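Informe de la visita a las instalaciones de Fondik

El 20 de septiembre de 2018, una delegación del área de bibliotecas de la Fundación Brellia visitó el centro de preparación de fondos de Fondik, situado en el polígono de Mavora. La visita se enmarca en el convenio suscrito para la dotación de las salas de lectura escolares, cuya segunda entrega está prevista para el mes de noviembre.

El recorrido comenzó en el muelle de recepción, donde los ejemplares se cotejan con el albarán y se separan por destino. La entrega en curso consta de 607 títulos, de los cuales 508 se encontraban ya catalogados y 445 disponían de signatura definitiva. El personal del centro informó de que los restantes pertenecen en su mayor parte a la colección infantil, que se clasifica por colores de lomo y por edades conforme al sistema Wynne.

A continuación se visitó el almacén de estanterías. La delegación solicitó que los cantos de los estantes bajos se rematen antes del traslado, así como la revisión de 20 cajas cuyo etiquetado no coincidía con el listado remitido.

La última parte de la jornada se dedicó a las mesas de preparación y al mobiliario de exposición.

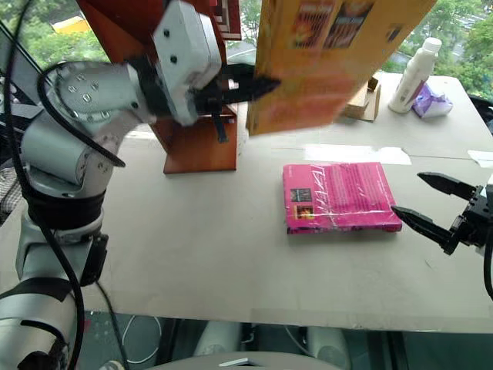
Servicio de Bibliotecas de la Fundación Brellia

Sobre la mesa, de tono gris claro, había un libro de color rosa vivo y, en alto, otro amarillo y anaranjado con dos ilustraciones en la cubierta, junto a un soporte de madera de color pardo rojizo. La delegación valoró favorablemente la presentación de cubiertas a la vista, que facilita la elección a los lectores más pequeños, y pidió que se estudie su uso en todas las salas de primer ciclo.

Queda pendiente la remisión, por parte de Fondik, del listado corregido y del calendario de transporte.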